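Date: March 2025
From: Dong-geon Won
To: Sirkudlow Bread & Ferments list
Re: Rye starter gone sluggish since the move

Hi all,

Thanks to everyone who wrote back in February when I was moaning about my sourdough. I'm quoting the message that got me going again, for anyone who joined after it went round.

> Dong-geon, before you chuck it, try feeding it less often and
> stiffer. Mine sulked for a good three weeks when we shifted from
> Oltance to Yazdani and I think it was the water as much as the cold.
> I went to 100 g of rye, 73 g of water and a spoonful of the old
> stuff, once a day, and left it on top of the fridge. Don't bake with
> it until it domes. And stop opening the lid to look at it!

Well, I stopped opening the lid (mostly). I did the stiff feed for nine days straight. For the first four it just sat there like putty and smelled of nail polish, and my partner asked whether it had to live in the kitchen. On day five there was a bit of a crack across the top, and by the weekend it had a proper dome and that nice green-apple smell I'd been missing.

The water question is a good one and I haven't sorted it out. I've been filling a jug the night before and leaving it out on the bench, which might do nothing at all, but it's now part of the ritual and I'm too superstitious to drop it. 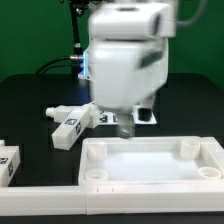
The flour changed too, which I'd forgotten when I first wrote. I used to get wholegrain rye from the Baretska mill and I'd been finishing off a supermarket bag instead because it was in the cupboard when the boxes got unpacked. The Baretska stuff is coarser and a bit grey, and it drinks a lot more. If you go back to it after something finer you'll want another splash of water or you'll be kneading a house brick. Ask me how I know.

So, the first real bake. I did the tin loaf a few of you have had at my place: 836 g of dough for the smaller tin, no shaping to speak of, just wet hands and a scraper. It took nearly seven hours to come up to the rim, which in the old kitchen would have been four. I put it in hot, turned it down after fifteen minutes and forgot to set the timer for the second half, so the crust is on the dark side. I like it dark. The kids don't.
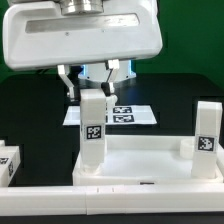
White block held upright, bottom end in the tray.

The crumb was a little gummy near the bottom, and that's my own fault for cutting it the same evening. Rye needs the full day wrapped in a tea towel and I've never once managed it. The second loaf I hid in the laundry until the following afternoon and it was miles better – sliced thin, no smearing on the knife, and it toasted beautifully. With butter and a bit of smoked trout it was gone by Sunday lunch.

A couple of people asked off-list about caraway. I use a teaspoon, bashed but not ground, and I add it with the salt. I tried fennel once and it tasted like toothpaste.

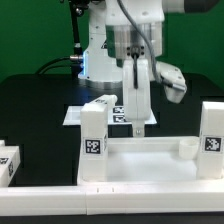

I also want to ask about drying some starter as insurance. After this scare I spread a few spoonfuls out on baking paper and left it on a rack, and after two days it had curled up and I could snap it. Has anyone woken theirs up after a long time in the cupboard? I've read everything from six months to "forever" and I'd sooner hear it from somebody on here. Mine's in a jam jar with the lid screwed down tight, beside the lentils.

Last thing, if anybody is driving out to the mill before Easter, I'd love to go halves on a big sack. I've got room for it now and I'll happily chip in for petrol. I can do pick-up from Yazdani any evening except choir night.

I've got loads of live starter going as well, so bring a jar and I'll fill it.

Cheers,
Dong-geon

Sirkudlow Bread & Ferments mailing list | Contact the list owner | © Sirkudlow Bread & Ferments | Back to top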